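Hand-held gripper comparison – pre-use check and comments
Troltham workshop, table station
Completed by: Derek Pilkington
October 2022

A word before we start, for anyone picking this sheet up after me. I've gone on a bit in the comments, as I tend to, but I'd sooner you had too much to read than had to come and find me. Please do the checks in order, and do them again if you swap from the Utness grips to the Holroyd ones partway through.

1. Table clear of tools and loose screws – OK
2. Mat lying flat – OK. It does creep when you lean on it, so give it a tug now and then.
3. Plates checked for chips before handling – OK. Run a thumb around each rim, gently please.
4. Finger pads secure – OK, with a comment. The Utness pads are on their second month and I'd like them changed before the next round.
5. Brass bushings seated – OK on both grips
6. Linkages open and close without catching – OK, though the Holroyd was a bit stiff first thing. I worked it 10 times and it came good.
7. Camera mount tight – OK
8. Cables clear of your elbows – OK
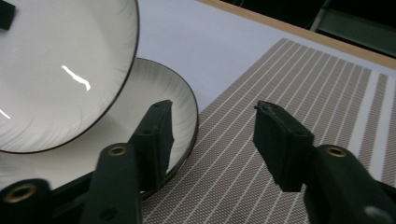
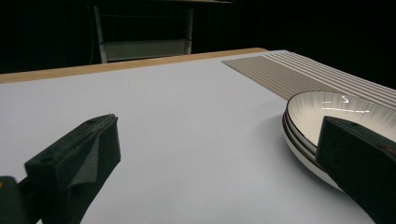
Tableware and grips at the table.

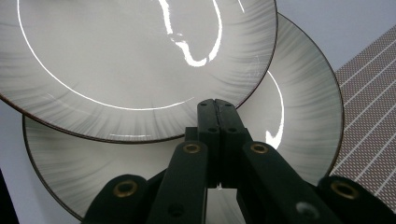
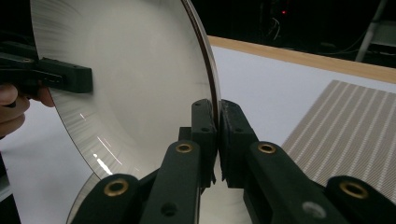 9. Fingers clear of the linkage – NEEDS ATTENTION. This is the one I'd ask everybody to slow down for. When you're steadying something with one grip and pinching the rim with the other, it's very easy to let your knuckles wander in close to the moving parts. Hold the handle, and if it feels awkward, put the thing down and start again.
10. Grip force set to the low mark – OK. I tried 25 on the dial as well and didn't care for it on glazed rims, so we'll stay at 10 for now.
11. Glare on the camera view – comment only. Shiny surfaces throw the overhead light straight back at you, and I'd love to try the Dronano camera under the same lamp before we settle on a favourite colour or exposure setting.
12. Safety glasses within reach – OK. Spare pairs are in the grey drawer.

Still to do:
– Order new pads, both sizes
– Tape the mat corners
– Re-check item 9 with whoever is on next

Passed for use at low force only. Sheet 26 in the binder has the earlier comments, if you've got a cuppa and the patience. Thanks, all – Derek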